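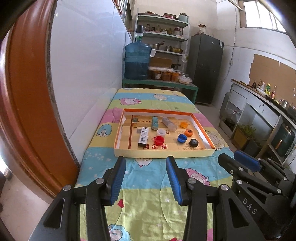 Sorting tray for small junk - lid or real organizer?
Started by hidness_mom

hidness_mom
I cleared out the kitchen drawer and put what was left in a box lid so I could see it. Bottle caps, a couple of small boxes, a little plastic bottle. I have the sheep quilt down on the long surface because things skid around on the bare top and end up on the floor. The lid works fine but my husband thinks we should buy a drawer organizer with compartments. Anyone use one? Is it worth it for this kind of stuff?

Posts: 57

vcaldeira
I had one from Mabaso with 13 little compartments. Sold it. Everything I own was either too big for a slot or so small that four of them slid under the divider. A flat lid with a rim is easier to dig through.

You don't need caps without bottles, though. Toss those first and see how much is left.

Valter Caldeira

linden_lou
Disagree on the caps. My kids use them for color sorting, checkers, paint, wheels for cardboard cars. I keep a jar by the back door and it goes down faster than I can fill it. Red and blue go first.

Organizers are fine if you measure the drawer. Most people don't.

Posts: 2240

vcaldeira
Using caps for crafts is one thing. Keeping them in the kitchen in case a bottle turns up is another. I did that for years and never matched one.

hidness_mom
They're for my daughter, so they stay. She lines them up and tells me which one is the boss. I should have said that in the first post.

What I don't like is that the long pieces and the caps are in together. The caps roll if you tilt the lid at all, and then they get in behind the bottle.

potholder214
Put something under them. I cut a piece of rubber shelf liner for mine in September and it stopped the rolling. Felt works too but it picks up crumbs and you can't wipe it.

Also turn the caps open side down. They stay put better and they don't fill up with dust. Mine were disgusting before I started doing that.

linden_lou
Open side up is better if kids are using them. Easier to grab, and you can see if one is sticky inside. Rinse them in warm water with dish soap and dry them on a towel before they go in the tray.

potholder214
Sticky ones go in the trash at my house.

hidness_mom
Mine has the cardboard in the bottom with printing on it, red characters and some smaller lines. It's creased but I like it. Would the liner go on top of that or should I pull it out?

I got everything to one end of the table for now, long things at the back and left, caps wherever they fit.

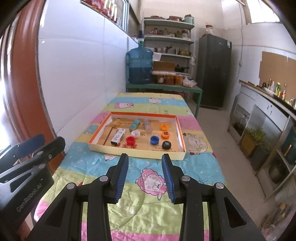 Page 2

potholder214
On top. Leave the cardboard, it adds some stiffness. Box lids get floppy in the middle if you pick them up with one hand.

vcaldeira
I'd pull it. Cardboard soaks up anything that spills and then you have a smell you can't find. If you want it stiff, use two lids, one inside the other.

linden_lou
Two lids from the same box size won't nest. I've tried. You'd have to trim one.

Has anyone been to the Vascombe thrift store lately? They used to have cafeteria trays by the register. That would hold all of this and you could wash it.

hidness_mom
I haven't been in a while, I'll look. A washable one would be good. Would you still put the quilt under a hard tray? It's nice and thick but it wrinkles, and then the tray sits crooked.

linden_lou
I'd use a placemat. Save the quilt for laps.

potholder214
Quilt is fine, just pull it flat first. It goes in the washer, a table scratch doesn't.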